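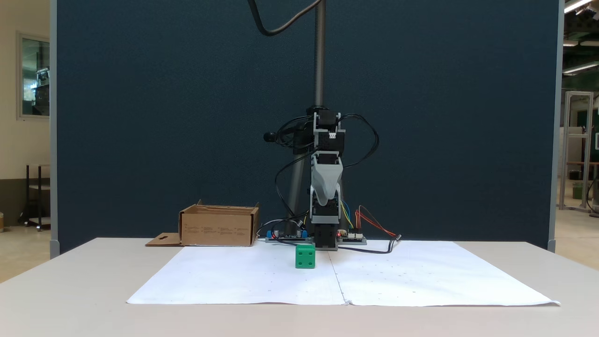

4. Getting the arm ready for its first moves

OK, so the frame is together, the servos are in, and you've run the cables the way section 3 told you to. Now we get to power it up! I'm Njoroge Shemweta, I wrote most of this guide for the Drurport robotics club, and I've made every mistake in this section at least once, so please read the cautions even if you skip everything else.

Before you start: clear the table, tape nothing down yet, and spread out the dotted paper. One sheet is too small for the Kombo arm at full reach, so join two or more and push the edges together (a few wrinkles are fine, a big curl right where the gripper lands is a pain).

1. Set the arm at the back of the paper with the controller boards by its base. Keep them flat. I've seen people prop a board on its own cable bundle and then wonder why a jumper popped out.

2. Check every servo plug with your finger. Push, wiggle, push again. The ones up at the wrist are the ones that come loose.

3. Pull some slack into the cables at the upper joints. You want nice fat loops out to the sides. If a cable looks tidy and tight when the arm is folded, it's going to be too short when the arm reaches out.

4. Power on and look for the red LED. No light? Turn it off, go back to step 2.

CAUTION: Hold the arm up with one hand the first time you switch on. It can jump to whatever position it was last told, and the gripper is pointy.

5. Open Gravumex on the laptop, pick your port, and set the speed to 160. Please don't go higher yet! The slider goes to 500 and I know it's tempting.

6. Click Stretch. The arm should lower itself and reach straight out over the paper. Keep a hand near the power switch while it goes.

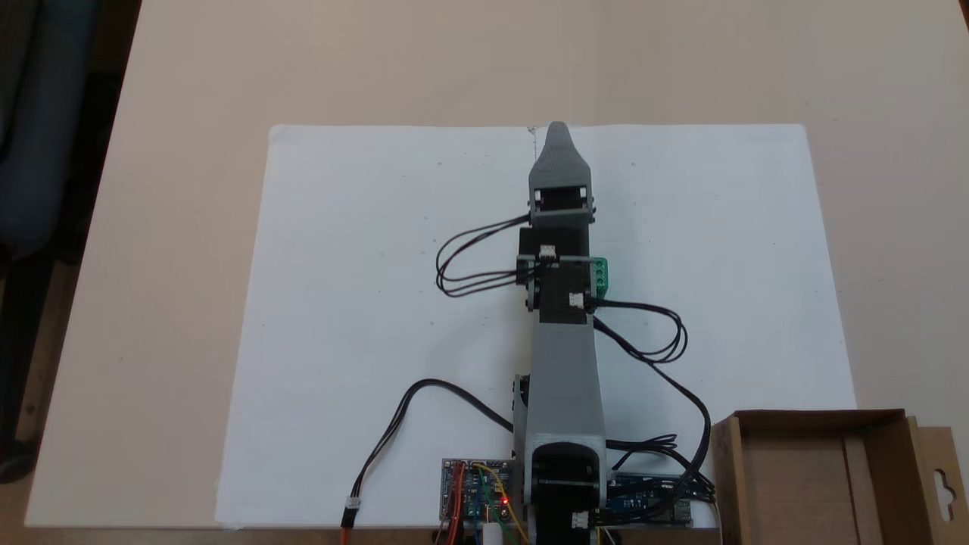
Fig. 4-2. Arm at full stretch, from above.

7. With the arm stretched out, follow each cable from the wrist back toward the base. Anything pulled tight or sitting under a joint gets fixed now, with the power off.

8. Mark the paper where the tip points (pencil, please, the paper gets reused). Type the distance from the base into the Reach box in millimeters. Mine came out at 337, yours will be a bit different and that's OK.

9. Click Home, then Stretch again, 3 times in a row. The tip should come back to your pencil mark every time. If it wanders, tighten the shoulder screws and redo step 8.

Note: if you're on the older Curkell controller there's no Home button. Use the Park command from the menu, it does the same job but slower.

10. Save your settings under your team name and write the name on the corner of the paper too. Then put a small block near the base and go on to section 5, where we try to pick it up.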